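Pevbridge group catch-up, February 11, 2021
Minutes by me, Alžběta Mikuš (I lost the coin toss, so you get my spelling)

We started late and skipped the old action items, which can wait. Main item was the Flirnar results.

For anyone who missed the last one, Flirnar is our way of training a picking policy on demonstrations we've sorted by how much the operator hesitated. We had 2,000 demos from the snack table. I threw out the 1,000 with the most dithering in them and trained on what was left, and it did better than the full set! Mostly on the wrapped stuff too, sandwiches and rice crackers, where the gripper has to commit. 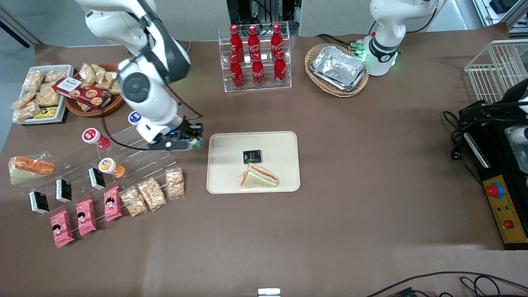

Resilura asked whether that's just the easy grasps surviving the cut. Fair question, and I didn't have a great answer. We agreed I'll redo the split so each item keeps its share of demos, then cut by hesitation inside each item. If the gain's still there in May we write it up, and if it isn't we write that up as well (shorter paper, I suppose).

There was a long chat about whether a pause counts as hesitation when the operator is only waiting on the other arm. I'd been counting it. Most people thought I shouldn't, and I've come around.

Next was the wrist view. Moon, our baseline, still uses only the fixed view, so comparing the two methods isn't quite fair. I'd like to give Moon both views and retrain it from scratch. 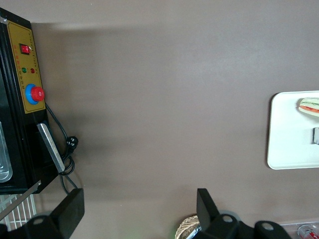

That means booking more time on the cluster, and I said I'd put the request in. We'll use 700 demos for the first go so it doesn't hog the queue, and go bigger if the curves look sensible.

Small stuff: please label your runs with the colour of the split sheet you used. I spent a whole morning on a mystery file that was mine.

To do
Me: new split, pause rule, cluster request
Resilura: send over the per-item grasp numbers
Everyone: read the draft method section, be mean about it

Next meeting once the Moon retrain is done.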